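第四讲　热饮容器的形制与装液量

课程：日用陶瓷与餐饮器具基础
主讲：Siiri Ahonen
讲义整理：Meron Adugna

一、本讲范围

本讲讨论单柄直饮陶瓷杯(马克杯)在盛装茶类热饮时的几何参数、釉色选择与液面控制。带盖杯、双层杯及配碟茶杯在第五讲处理，本讲仅在对比时提及。阅读材料为Endale《器皿形制纲要》第二章，课前未读者请先补读其中关于“腹径”与“底径”的定义，下文直接使用，不再重复推导。

二、术语

口沿：杯口边缘的实体部分，包括外唇与内唇。
腹径：杯身最大水平外径。
底径：杯底与台面接触圈的外径。
收分：自腹部至底部外径逐渐减小的程度，以腹径与底径之差除以对应高度表示。
液面距：静止液面至口沿最高点的垂直距离。
满口容积：注水至即将溢出时的体积。
使用容积：按规定液面距注水时的体积。产品标签所写容量属于哪一种，必须核实，两者混用是作业中最常见的错误。

三、杯身轮廓

常见轮廓分为直筒、上敞、鼓腹三类。

直筒杯便于叠放与计算，内壁截面可近似为等径圆，使用容积与液面高度成线性关系。上敞杯散热面较大，茶汤降温较快，同时液面距每减少一个单位，对应的体积增量也较大，注水时容易过量。鼓腹杯中部外径最大，向下收窄，底径小于腹径，重心随装液量变化。鼓腹杯的容积不宜用单一圆柱估算，应至少分为上、下两段，下段按圆台处理，上段视口部收敛情况按圆柱或圆台处理。

圆台体积公式：V＝πh(R²＋Rr＋r²)/3，其中R、r分别为上下底内半径，h为段高。代入时使用内径，外径须先减去两侧壁厚。

底径过小会降低侧向稳定性。判断方法是将杯置于平整台面，空杯与使用容积两种状态各测一次临界倾角，取较小值。柄的质量会使重心向柄侧偏移，测量时应在柄侧、对侧及垂直于柄的两个方向分别记录。

四、口沿与内壁

深色外釉配浅色口沿和浅色内壁是热饮杯的常用配置。浅色内壁为汤色提供稳定的背景，便于判断浓度；内壁过深时，红茶、普洱一类汤色难以区分。口沿颜色与外壁形成分界，读取液面距时可作为参照线。需要注意，口沿处釉层往往较薄，颜色略有变化属于正常现象，不计为缺陷；露胎、针孔与缩釉则应登记。

以深灰青色陶瓷杯为例，外壁偏暗，口沿为一道较细的浅色线，杯内深红褐色液体停在口沿以下不远处，与内壁的明度差足以辨认液面边界。杯身圆鼓，近底部收窄，柄为圆角矩形环，与杯身同色。
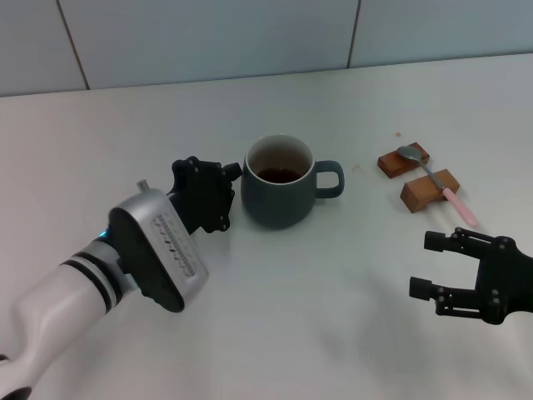
五、杯柄

杯柄按环形分为圆耳、半心形与圆角矩形三种。圆角矩形柄的内侧有一段近似垂直的直边，可容纳并列手指，握持时力线较稳定。设计时检查以下参数：

1. 柄内净高：柄环内侧上下间距。
2. 柄内净宽：杯壁外侧至柄内侧的最大水平距离。净宽不足时，指背会接触杯壁，装热饮后产生不适。
3. 柄截面：宜为扁圆，棱边须倒圆。
4. 上下接点：接点应避开腹径处曲率变化过大的位置，否则干燥收缩时易开裂。

鼓腹杯的下接点落在收窄段，柄下部与杯壁的夹角随之增大，净宽沿高度不等，应取食指与中指所在位置分别测量。

六、液面控制

液面距过小，端起时易溅；过大，则使用容积偏低，降温加快。课堂统一按以下步骤操作：

1. 空杯置于水平台面，归零电子秤。
2. 注水至满口，记录质量，换算满口容积。
3. 倒出，擦干内壁，重新归零。
4. 注水至规定液面距，静置至液面无波动，再读数。
5. 以使用容积除以满口容积，得装液率。

读数时视线与液面齐平。俯视可以看清液面轮廓和汤色，但不能用于读取液面距，因为近侧口沿会遮挡内壁，估读值受视角影响。仅有俯视照片时，报告中只写定性结论。

七、台面与观察条件

浅色哑光台面适合观察深色器物的轮廓，接触圈附近的阴影也较容易辨认。高光台面会产生倒影，影响底径边界的判断。光源宜采用柔和漫射光，避免在釉面形成强反射点。背景墙面若为瓷砖，砖缝不可直接当作铅垂基准，须另置直角尺或铅垂线。

八、算例

Bukusel试制批次共送检马克杯1,012件，其中1,000件进入满口容积抽测登记，其余用于破坏性试验。复核时有379件由Miltmont实验室重新测量口沿厚度。问用于破坏性试验的件数。

解：1,012－1,000＝12，即12件。复测的379件若取自已登记部分，则不影响该差值，不应再次扣除。

九、作业

1. 自选一只鼓腹杯，绘制纵剖面，标注腹径、底径、壁厚与收分。
2. 用两段法估算满口容积，与称重法结果比较，给出相对误差，并说明误差主要来自哪一段。
3. 测量柄内净高与净宽，附测量位置示意。
4. 作业封面注明杯的外釉、内釉颜色及口沿有无异色。

作业交Humell楼二层收件箱，电子版同时发给Meron Adugna。剖面图使用毫米为单位，比例尺写在图框右下角，手绘与制图软件均可。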